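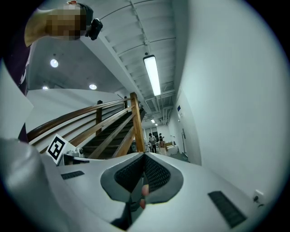 Fig. 1. Card with a printed black and white marker, and a wall outlet.

Sleep Length and Morning Alertness in First-Year Students
Project report, Human Biology course, group Cusley
Supervisor: Carola Kohlhase

1. Background
Melatonin is a hormone which the pineal gland releases in the evening, when it becomes dark. Its level rises during the night and falls again towards the morning. Bright light in the late evening can delay this rise. We wanted to know if students who use bright lamps before bed feel less alert at the first lecture.

2. Method
We asked students in the Josurby hall of residence to keep a sleep diary for three weeks in June. In total 19 students took part. Each evening they wrote down the time when they switched off the main lamp, and each morning they gave a score for alertness. We did not measure melatonin itself, as the saliva test was too expensive for our budget. Rainer Buschmann prepared the diary sheets and typed the answers into the table.

3. Results
The diaries were not complete. More than 560 evening entries and morning scores together could be used. Students who switched off the lamp earlier gave higher scores on most working days. On Saturday we saw almost no difference between the early and the late group, probably as many of them slept longer.

4. Discussion
The alertness score is a personal opinion and two students can understand the same number differently. Coffee was also not recorded, which we regret. With a larger group it would be possible to compare the lamp types too.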